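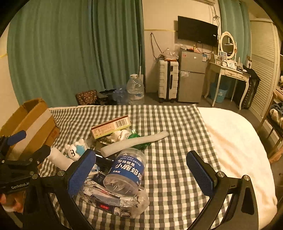
*Objets du quotidien sur un drap vichy vert et blanc.*

Posimbridge recherche des participants pour une étude sur le rangement à domicile. Nous voulons comprendre comment les gens trient, gardent ou jettent les petites affaires de tous les jours – papiers, produits d'hygiène, emballages – quand la place manque.

**Profil**

- avoir 18 ans ou plus et vivre en studio ou en colocation ;
- parler couramment français ;
- ne pas avoir participé à l'enquête Wubshet.

**Déroulement**

L'étude dure 8 semaines, à partir d'avril. Vous remplissez un carnet en ligne sur Clikard, 20 minutes par semaine. Deux entretiens par téléphone sont prévus, l'un au début, l'autre à la fin. Aucune visite chez vous.

**Indemnité**

20 € par semaine complète, versés par virement à la fin de l'étude. Les semaines incomplètes ne sont pas payées.

**Candidature**

Formulaire à demander à l'accueil du bureau de Stornley ou à remplir sur Clikard, rubrique « Études ouvertes ». Indiquez la surface de votre logement et vos disponibilités en soirée. Réponse sous 2 semaines.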